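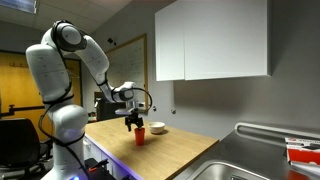 1. Background of the Nernora School of Nursing

Student project report, History of Health Education
Evelien Vermeulen and Setareh Yazdani

The Nernora School of Nursing began as a training ward inside the Quintana Clinic. The clinic had 54 beds and could not find enough trained nurses in the district, so its two senior physicians started teaching in the evenings. The first class met in the laundry building from 6 p.m. to 9 p.m. and had no textbooks of its own.

Our project looked at how the training ward became a separate school, and what happened to its ties with the clinic afterward. We used the school's yearbooks, the clinic newsletter and interviews with former students.

2. Sources

The yearbooks are kept in the Prodeo Library on the second floor. Two of the early volumes are missing. The newsletter, called Sola, came out every other month and is nearly complete. It gives class lists, exam results and notices of staff changes, but says very little about money.

We sent a questionnaire to 200 former students and got 67 back. Most of the replies came from people who graduated after the move to the new building, so the early period rests mainly on the newsletter. Setareh did the interviews and Evelien went through the printed material.

3. Separation from the clinic

The school received its own charter eight years after the first evening class. Before that, students were listed as clinic staff and were paid a small monthly allowance. Under the charter they paid tuition and the allowance ended. Several people we interviewed remembered this as a hard change. One said her older sister had been paid to learn the same work that she had to pay for.

Enrollment dropped for two years and then went up again when a midwifery course was added. The first midwifery class started in September with a single instructor, who also ran the night shift at the clinic.

4. Later growth

By the time the school moved across the river, it had graduated 767 nurses and midwives. The yearbook for that year prints all the names by class. Students still did their ward practice at Quintana, and the bus between the two sites appears in almost every interview.

5. Limits of this report

We could not find the original agreement between the clinic and the school, so the dates in section 3 come from Sola only. Tuition amounts are left out where the two sources disagreed. The interview notes and a blank copy of the questionnaire are in the appendix.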